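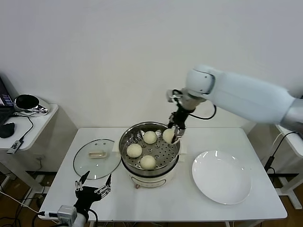 What should I fix first if the arm keeps fumbling soft food: the grip or the plan?

The plan. Most fumbles on our bench came from the arm arriving in the wrong place or at the wrong angle, and no amount of fiddling with finger force put that right.

By Zyanya Pacheco, April
Workshop tips from the Ivham bench

We use cookies to remember your settings and to count visits. Accept all | Manage choices

These are notes on the software side of getting buns out of a steamer and on to a plate. They were written for people running Jivel, the planner we use, but most of them will work with anything that lets you set waypoints and collision shapes.

Give the basket a wall. If you let the planner treat the steamer as a solid block, it will refuse to go inside. If you leave the steamer out, it will drag the fingers across the rim. Model it as a ring with a floor, and make the ring a little thicker than the real metal. Do the same for the handle, which is easy to forget.

Put the lid in the model too. A glass lid lying on the table is a poor thing to find with a depth camera, because you get patches of tabletop where the glass should be. We stopped trying to detect ours. It goes in by hand as a flat disc with a block on top for the handle, and it has its own place on the table.

Always go straight up first. Set a fixed lift before any sideways move, and don't let the optimiser shorten it. Ours kept shaving the corner to save 300 milliseconds, and the bun brushed the rim often enough to be a nuisance.

Pick the order before you start. Jaqueline Quezada wrote ours, and it is a very short bit of code: take the bun with the most clear space next to it, then look again. Planning the whole basket from one picture sounds quicker, but buns shift when a neighbour is pulled away and the later positions are no good. Look again after every pick.

Shiny steel needs its own setting. The inside of a steaming basket throws back every light in the room, and the rows of holes can confuse anything that looks for round shapes. Set a minimum size well above the holes. Fixing the exposure helped us more than any filter did. Auto exposure drifts as the arm moves in and out of view.
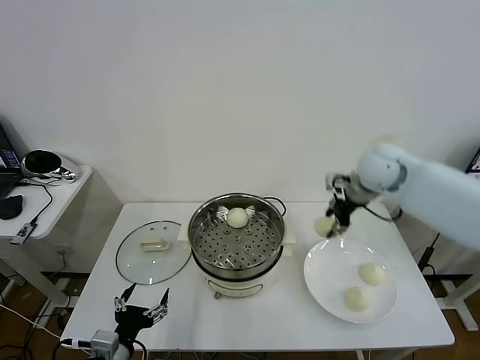
Setting down: one bun over the plate, two already on it.

Choose plate spots by distance from what is already there. A fixed grid is fine until the plate gets moved. We find the rim, shrink the circle by 38 mm, and choose the free point furthest from the buns already down. It doesn't make a pretty plate, but the fingers have room to open.

Slow down for the last bit only. Running the whole move slowly is a waste of time. We split it in two, with the slow part starting about 6 cm above the plate, and check the wrist force only there. Checking it during the fast part gave us a lot of false stops.

Count cables as part of the arm. The planner knows nothing about a cable hanging off a wrist unless you tell it. Add a fat cylinder on that side and limit how far the wrist may turn between moves.
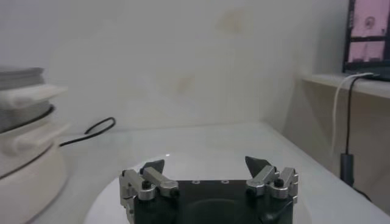

The limit should be on the total turn over a whole run as well as on each move. Small turns in the same direction add up, and a planner that only looks at one move at a time will happily wind the wrist round until it reaches its stop. Reset to a known wrist angle after each plate.

Keep your logs small enough to read. We save the chosen bun, the plate spot, the planned path and the stop reason, one line per pick. Run 913 was the one that showed us the exposure trouble, and we would have missed it in the old logs. Save the settings file next to them, with the same run number.

Change one setting at a time, and write down the old value before you do.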